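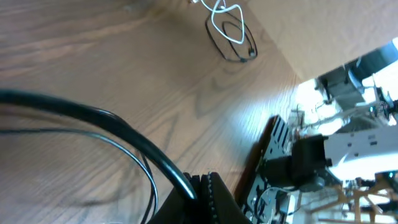
Wednesday, oil finish test

Second coat of Kasix went on the offcuts 8:40, wiped back after 40 min. Rag still draggy on the Carnix one, so that gets left till tomorow. Sanded between coats w/ 320, too fine I think, oil just sits there. Oldřich says go back to 180 and thin the first coat. Will try on the Quintana batch.

Room at 94 F by 2, fan on. Dust everywhere, re-wipe before coat 3.
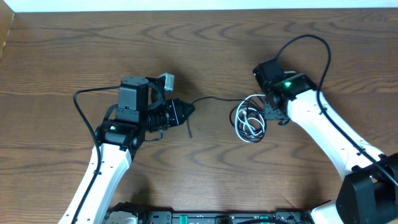 Table top, wavy grain.

To do: ask Rostislav for the Lasuseck invoice, order more lint free rags, lable the jars!!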